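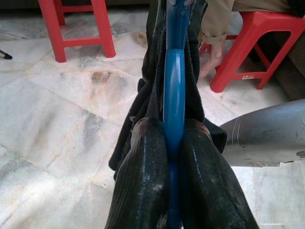 12 Jul 2020

I finally got through the last of the films I had saved from the Olier online festival. A pass cost 30 dollars and gave you two weeks to watch whatever you wanted. I only got to a few of them, and I'll skip the shorts because most of them ran together.

The one I keep thinking about is Turnusik. It follows a night nurse on a rotating schedule who starts getting phone calls from a patient who was discharged months earlier. It gets sold as a thriller but there isn't much of a chase. Most of it is hallways, vending machines and the bus home. It runs just over 70 minutes and could have used ten more, mainly around the sister, who shows up twice and then drops out of the story.

Wumlow was the opposite. It's a documentary about a town of 4,000 people trying to keep its single-screen theater open. I liked the projection booth parts and the old ticket ledgers. The second half is mostly town meetings, and I ended up folding laundry through some of it. The sound is rough too, so turn the subtitles on.

I also started Acuña and gave up when the stream froze for the third time. I wrote to the help address and they extended my pass by 2 days, but the film had already been pulled by then. I'm told it may get a regular release in September. What I saw was good, a slow family drama with a long dinner near the start that nobody seems to want to finish.

If you only have time for one, watch Turnusik. I still have the second season of that Danish cop show to get back to, and I've forgotten who half the characters are.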